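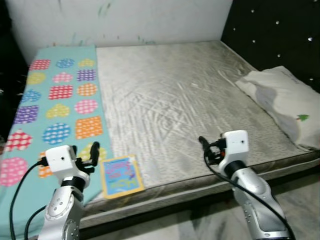 Madalena Rebelo says she'd trade every robot in the building for a second linen cart, and she asked me to put that in the report, so there it is, right up front. I did ask her if she meant it. She said "mostly," and then she went back to the arms and ran another bed, so I'm taking that as a qualified maybe!

Hi Catrin, this is the October update on the Dalgleish bed pilot at our Hudomport guesthouse. I know you wanted numbers before chat, but the chat is where most of the news is this time, so bear with me.

## Where we are

We've now logged 339 runs with the two-arm setup. A run for us is one small job on one bed: shift the pillow, pull a piece of fabric over, pick up whatever's been left lying on the mattress. Of those, 198 finished without one of us stepping in. The rest needed a hand at some point, and by far the most common reason was fabric. The grippers close on a fold, the fold slides out, and the arm carries on with nothing in it (Lewis calls this "miming," and now we all do). Pillows are much better. Small flat things lying right against the mattress are still a pain, and I'd like to spend a good part of next month on those.

We're not doing full bed changes yet and I don't want the Trorov people to read this and think we are. The arms help strip and clear. Making the bed up again is still done entirely by people, and corners are a long way off.

## What's changed for the team

All 9 housekeepers have now had a turn at running the arms, which was the thing you asked about in your last email. I'd expected the younger ones to take to it first, and I was wrong. Jessie Baxter has the best touch of anyone here, and she told me she'd been dreading it for weeks. She's now teaching the others, and I've moved her onto a training rate for those hours. That came out of the contingency line, so please shout if it should sit somewhere else.

The harder part is the schedule. A session with the arms takes 55 minutes including setup, and during that time the person running it isn't on the floor. For the first couple of weeks I just didn't plan for it, and everybody else ended up carrying extra rooms. People were annoyed and they were right to be. We've since put arm sessions on the rota as their own shift block, after the checkout rush, and the grumbling has dropped off a lot.

There's also the question people ask me in the hallway and not in meetings: are the arms here to cut hours? I've told everyone that no hours go during the pilot, and I've put it in writing. What happens afterward I can't promise by myself. Could we get a line from you on that before the next phase? It would help me more than any piece of equipment.

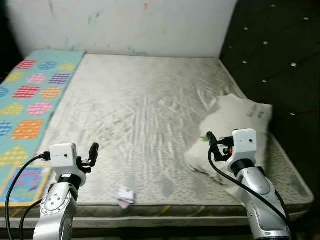
*Clearing practice: paper near the front edge of the mattress, pillow over on the right.*

## Things that bugged us

Cables. One snagged on a bed frame in the second week and we lost an afternoon while Estine sent over a new one. Lewis has changed how we position the base, and it hasn't happened again so far.

The other thing is paper. Crumpled bits are easy for a person and weirdly tricky to do well with a gripper, and in family rooms there's always some. Pushpa Semwal wants a proper set of practice items made up from things we really find in beds, and I think she should have it. She's already started a box under the front desk.

## Next month

More fabric runs, with Jessie picking the pieces. A trial of two shorter sessions a day in place of the one long one, to see if that's kinder to the rota. Pushpa's practice box, once I've found a shelf for it.

And I priced up a linen cart. It would fit inside what's left of the equipment budget if you're willing to stretch the definition a little. Can you let me know either way by the time we send the next invoice?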